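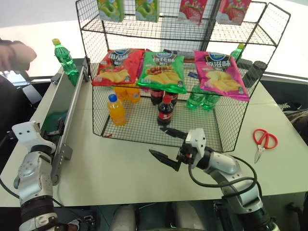

Two-arm station with stocked wire shelf, head camera view.

Nundness Shelf Handling Set: data card and collection rules

Maintained by Doina Jurić (collection) and Fongchan Petchrat (labels and release checks).

Scope

The set holds 2,645 episodes of tabletop shelf work with packaged snacks and bottled drinks. Each episode has one task, one instruction line, the head camera video, and joint and gripper states for both arms. This card gives the rules under which episodes are recorded, labeled, and released. It replaces the notes kept in the old Kostitz folder.

Station rules

Shelf. Use the black two-tier wire mesh shelf. Load bags leaning against the mesh, printed side out. Bottles go upright on the bottom level, with same-product bottles in file, front to back. Cartons go on the top tier in a single row. Do not tape or glue products to the mesh.

Products. Use sealed retail packages only. Replace a bag when it no longer stands without support. Replace a bottle when its label is torn or its cap is missing. Do not change the product mix inside a session.

Table. Objects outside the shelf may stay on the table if they are in place before the session starts and remain there until it ends. Tools count as objects. Scissors and other blades must be listed in the session file under "table_items" and must stay outside the planned path of both arms.

People. One operator and one spotter per station. The spotter stays beyond the table edge while the arms are enabled and keeps hands out of the work area. Hands and shoes may be visible in the background. Faces may not. An episode with a readable face is removed from the set, not blurred.

Motion limits

Arm speed is capped at 200 mm/s at the gripper for all shelf tasks. Gripper force is set per product class in limits.yaml and is never raised during an episode. If an arm touches a shelf post, stop, log the contact, and restart from the home pose. After 2 contacts in one session, recheck the shelf position before going on.

Labels

The instruction line names the object by color and type first, and by brand only if the brand can be read in the first image. Left and right are given from the head camera, never from the spotter's side. Shelf levels are "top," "middle," and "bottom"; the leaning bags are labeled "middle" even though the shelf has two tiers. Partly hidden objects get a label if the type is clear. Otherwise use "unknown_item."

Outcome is one of: done, partial, failed, aborted. Dropped items are "failed" even if picked up again within the same episode.

Release checks

Every session is reviewed by someone who did not record it. A session is held back if up to 7 episodes have label errors, and rejected above that. Held sessions go back to the Bošković queue for relabeling.

Known limits

One shelf type and one table height. Lighting varies between sessions and is not logged. The top tier is often only partly in view, so carton tasks should not be used to score detection. Clear and green bottles give poor depth readings.

Changes

2021-04-11: motion limits moved out of the Cultcombe manual and into this card. Outcome "partial" added. Older episodes keep their original outcome field.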